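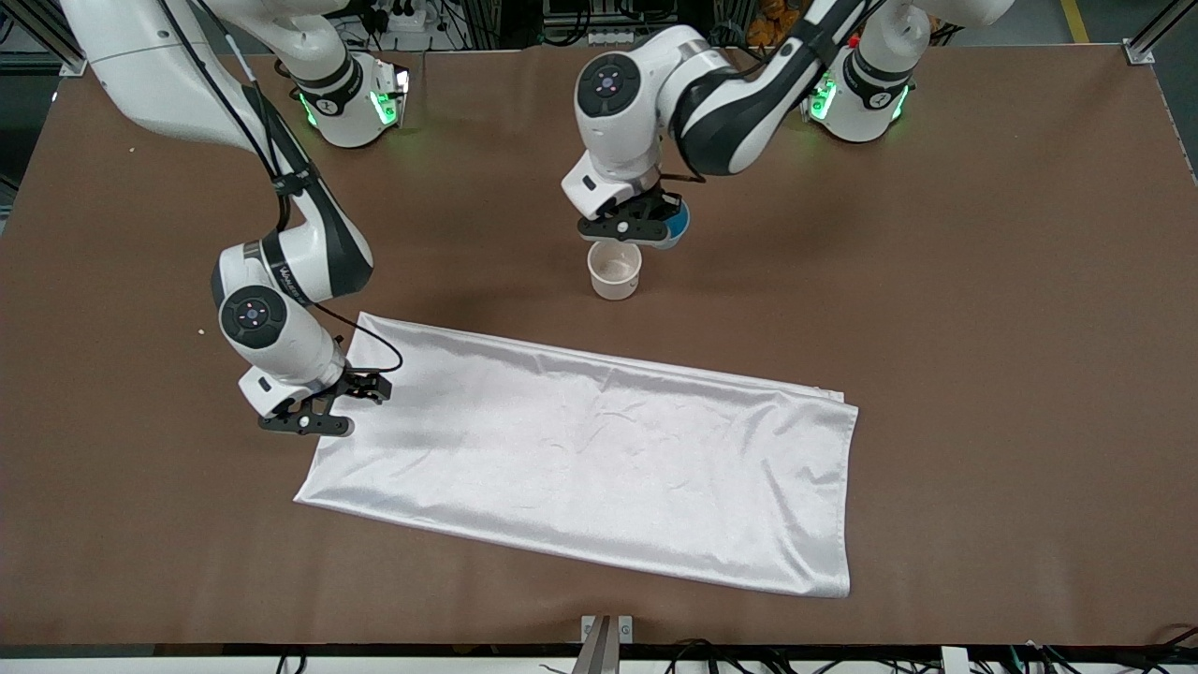
Uma cliente escreveu-nos que a tinta Lilta cobria numa só demão. Duvidamos. Em parede já pintada, contem com 2.

Lilta mate para interiores, balde de 6 litros. O fabricante, Belis, promete resistência à lavagem – aguenta um pano húmido, esfregar já é outra conversa. 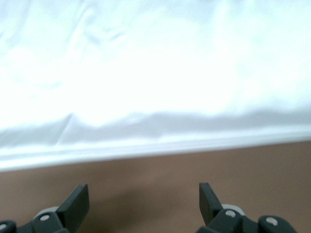
Segundo um pintor de Pillovton, rende menos do que diz o rótulo, sobretudo em estuque novo.

Artigos relacionados
Primário Smadi
Rolo Belis de pelo curto

Comentários
– Seca depressa, mas o branco é frio.
– Voltei ao Smadi.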